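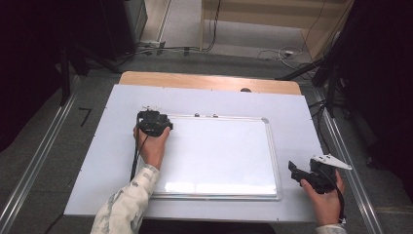
Two hand-held grippers at the whiteboard station, Bralldale Manipulation Laboratory.

Bralldale Manipulation Laboratory @bralldalelab
The Laboratory is pleased to share an update on its program of recorded examples for household and office tasks. The current subject is the handling and wiping of whiteboards. Details follow in this thread.

Bralldale Manipulation Laboratory @bralldalelab
Examples are recorded by people holding the grippers in their own hands, one on each side. No robot arm takes part at this stage. The person performs the task at a natural pace, and the movement of each gripper is stored with the view from its camera.

Bralldale Manipulation Laboratory @bralldalelab
The present set carries the project name Vindham. It contains 1439 accepted examples as of this week. The goal for the set is 2000, and recording is expected to continue through October.

Bralldale Manipulation Laboratory @bralldalelab
Each session covers 3 tasks: turning the board to a requested angle, steadying it with one gripper while the other wipes, and returning it to a marked position. Every task is recorded from several starting positions. The person recording does not choose the starting position. It is read from a list prepared in advance.

Bralldale Manipulation Laboratory @bralldalelab
Whiteboards were selected for a specific difficulty. A glossy surface reflects the overhead lights, and the reflections shift whenever the board or the camera moves. In our earlier Jumalow set, which used matte trays only, the trained model had never met this condition. It performed poorly when glare covered part of the work area.

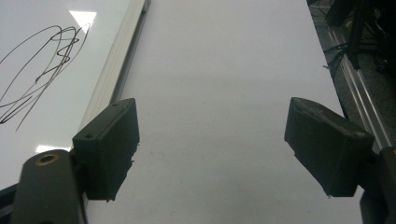
Bralldale Manipulation Laboratory @bralldalelab
Marker strokes are a second matter. We ask that they vary in length, shape and place from one example to the next. A model trained on a single stroke in the middle of the board tends to wipe the middle of the board, whatever is written there. Loops, short dashes and lines that run near the edge are all welcome.

Bralldale Manipulation Laboratory @bralldalelab
An example is accepted after review by 2 members of staff. Reasons for rejection include a blocked camera view, a missing stretch of gripper movement, and a task ended before the instructions were met. A dropped eraser is not by itself a reason for rejection. If the person picks it up and finishes the task, the example is kept and labeled as a recovery.

Bralldale Manipulation Laboratory @bralldalelab
Several followers have asked whether faster recordings are preferred. They are not. Guidance to all participants remains to work at the speed they would use at home, and to pause between tasks so that the recordings may be divided cleanly.

Bralldale Manipulation Laboratory @bralldalelab
Review and labeling for this set are carried out with our partners at Tejada. Requests for the written recording instructions may be sent through the contact form on the Laboratory's website. Please state the name of your institution and the gripper type in use.

Bralldale Manipulation Laboratory @bralldalelab
Correction to the post on tasks: the marked position applies to the third task only. The first two may end with the board anywhere within reach.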